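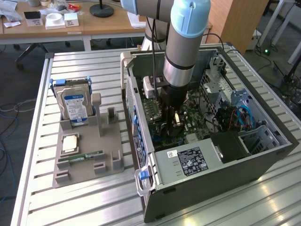
SOCIETY & IDEAS

Who really settles an argument?

Anthropologists have long been fond of the village moot. Neighbours gather, grievances are aired, an elder says something wise and everyone shares a meal. It makes a lovely chapter. I have read a good many such chapters this winter and believe perhaps half of them.

Take Kamolrat, a river settlement whose dispute meetings were written up by the Ovix project. The researchers logged 1,678 quarrels over boundaries, debts and straying animals, and found that most ended in agreement. Agreement is a generous word. In the transcripts, the poorer party usually speaks first, speaks briefly and goes home with less than they asked for.

The project calls this 'restorative custom'. I would call it knowing your place – and I suspect some of the people at those meetings would too, if the questionnaire had left them room.

The follow-up work in Pillero is better, mainly because it is duller. Instead of sitting in on the big public hearings, the team went door to door among 200 households and asked what people did when they had been wronged. A great many did nothing. Others waited years, then raised the matter at a wedding. Only 3 families had ever been to the district court, and all of them owned land beside the road.

None of this will trouble the development agencies, who like custom because it is cheap. A court needs a roof, a clerk and a budget. A council of elders needs chairs. Yet we are asked to admire the saving as respect for tradition.

I don't doubt that people can govern themselves without judges. I do doubt that an outsider with a notebook, invited by the headman and fed at his table, is well placed to say how happily they do it.

COMMENTS (2)

fenwalker: Did fieldwork for two years and was fed by everybody, not just the headman. A bit unfair.

Marl_T: The wedding detail rings true. My family does the same.

MORE IN SOCIETY & IDEAS
Fonumik and the price of a bride
What a census leaves out
Gossip as a form of law

We use cookies to remember your settings. Accept | Manage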